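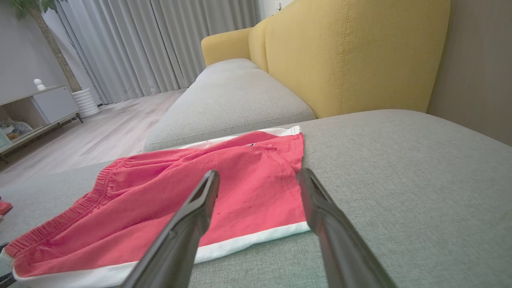

Handmade Gifts: Common Questions

How early should I start?
Most of our projects take one evening plus drying time. For a holiday swap, start in August if you plan to make more than a few.

Can I wash a mug I painted with a marker?
By hand, yes. Oil-based paint markers hold up best. Let the mug dry overnight, then bake it following the directions on the marker. Keep paint away from the rim.

My candle sank in the middle. Did I ruin it?
No. Save a little wax and pour a second thin layer once the first has set.

What size jar works for the layered soup mix?
A quart jar. Pack the lentils down with a spoon or the pasta won't fit.

Do you sell kits?
We carry two, the Cisero candle kit and the Kornenell stamp kit. The stamp kit comes with 40 blank tags — ink is sold separately.

Can I sell what I make from your patterns?
Small batches are fine. Please credit Dayana Arango, who draws them.

Where do I send a question?
Write to Sesmont Crafts, P.O. Box 2636, or use the contact form. Nasrin Hashemi answers both.

Last updated 10/9/19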